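Visit report: Pretov drive refurbishing hall, open day

The Pretov hall opened to outside visitors on March 31, 2024, a Sunday, which kept the loading yard clear and the noise level low. Entry was through the side door on the yard side. Visitors signed a sheet, got a wrist strap and were sent in by groups. The whole circuit took just under two hours.

Pretov handles used storage equipment from two sources. Office machines come in by van from Odavska, already stripped of their cases. Server drives come from the Morkila data hall on pallets, in their carriers. The December intake was 2309 drives, of which 571 were rejected at the first check and went straight to shredding. The hall does not repair drives. It sorts, tests, erases and grades them.

Receiving is a long bench along the north wall. Each drive gets a bar code label on arrival and keeps it through to shipping. Drives with dented covers or bent pins are pulled at this point. The rest are laid in foam trays and rolled to the test area on carts with rubber wheels. The carts have no upper shelf, a change made after a tray slid off in the first year.

Erasing takes up most of the floor. The racks there run day and night, and a full overwrite on the larger drives can take longer than a shift. The floor lead gave the capacity as 280 positions, with 237 in use on the day of the visit. The remaining ones were waiting for backplanes. Air is drawn in low and pushed out through ducts at ceiling height. It was still warm enough that most of us took our jackets off.

The caddy station was the most useful stop. Server drives arrive in carriers from several makers, and the Pálfi racks used here accept only one pattern, so many drives have to be moved from one carrier to another. Four screws hold a drive in the older type. The newer ones are plastic, with clips, and save time on every change. The weak point is the clip, which whitens and then cracks after repeated use. Cracked carriers go in a bin for regrinding.

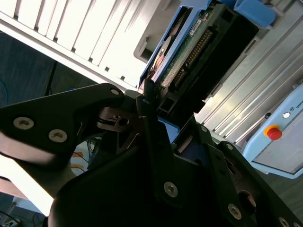 Hard drive in a blue plastic caddy, circuit board and gold connector pins exposed.

Handling rules at this station are short. Hold the drive by its long sides. Keep fingers off the board and the pins. Do not stack bare drives. Set a drive down on foam, never on the metal edge of the bench.

Grading and packing were closed for stocktaking, so we saw them only through the door. Finished drives ship in boxes of 20 with a printed test sheet for each unit.

Parking is on the gravel lot behind the hall. The next open day had not been scheduled when we left, and requests go through the Pretov front office.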